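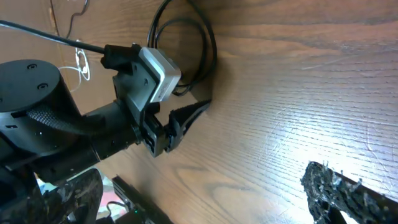
The Trurkthorpe open day runs once a year in August, and the part worth the trip is the surfaces hall, where Litano shows its tabletops and panels. I went for the woodgrain finishes. Doors opened at 10, and the hall was quiet enough to look at things properly until lunch.

Litano presses its decorative boards on site. The line accepts sheets up to 104 inches long and trims them to order. The tour covers the paper store, the press and the edge saw, in that order, and takes 14 minutes. Questions are held until the end.

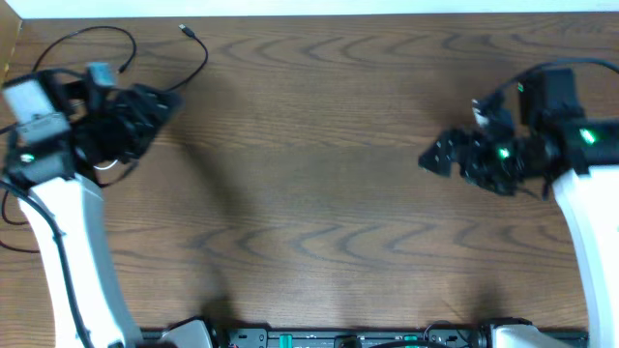 Report and notes by the Skesoda Surfaces Desk

Repeat is the first thing I check on a printed grain. A short repeat gives itself away on a wide top, where the same figure comes back in bands. The staff quoted the repeat length for each finish without looking it up. They were less ready with numbers for abrasion. The data sheet lists a result of 600 cycles for the standard grade and leaves the heavy-duty line blank.

The brown finishes were the ones I wanted to compare under strong light.

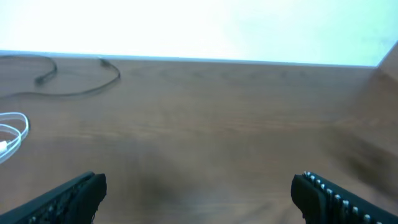 Cleaning marks matter more to me than scratch ratings, as most tops are wiped several times a day and scratched far less often. I asked which cleaner the hall uses and was told plain water and a cotton cloth. The reddish-brown top, with its faint horizontal grain, still had a few smudges on it, and I would want to try a mild detergent before ordering that color for a front counter. Samples are free - shipping is not.

Gloss is the other open question. Litano sells one sheen level across the range, and it is higher than I would choose for a room with big windows.

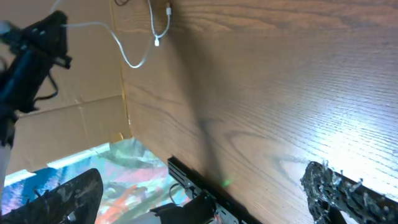 A lower sheen called Cabrera is planned, with no price yet. On an oak pattern the present finish loses its figure wherever glare falls on it, and the panel has to be viewed from another side to judge the color. Buyers should ask for a full-width piece and stand it near a window.

Parking is behind the press building. Bring closed shoes for the saw area.

Contact | Copyright Skesoda | Back to top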